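Svend Ketilsson had been warned that visitors would want to shake hands with the equipment, and by two in the afternoon eleven of them had tried.

"They stick a hand out and wait," he says. "It's a gripper. It has no manners."

Ketilsson runs the open days for Mivumo, which rents an upstairs apartment so that people can watch household chores being recorded one at a time. The tool is carried by a person, and the recordings go toward teaching a robot to do the same job later. In December the job was snacks. Tayla Cartwright, who was on shift when I came by, had spent the morning moving a metal tray of them on and off a bed.

"My mother thinks I work in technology," she says. "I serve crackers to a quilt."

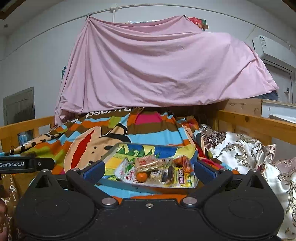

She has done this 82 times since breakfast and speaks of it the way other people speak of commuting. The trick, she says, is to keep the tray level and stop thinking about the mandarin.

"A mandarin rolls. The packets just sit there. If I could hire the packets I would."

Did the visitors enjoy it? Ketilsson considers this for longer than I'd like. One man asked when the robot would arrive -- he had been watching for 20 minutes and assumed Cartwright was the warm-up act. Another wanted to know if it could do stairs.

"I told him Tayla does stairs very well," Ketilsson says.

He'd like 700 recordings by the time the lease is up. Cartwright would like a different snack. I asked what chore came next, and they both looked at the pillows.

"Pillowcases," she said. "I've asked for that week off."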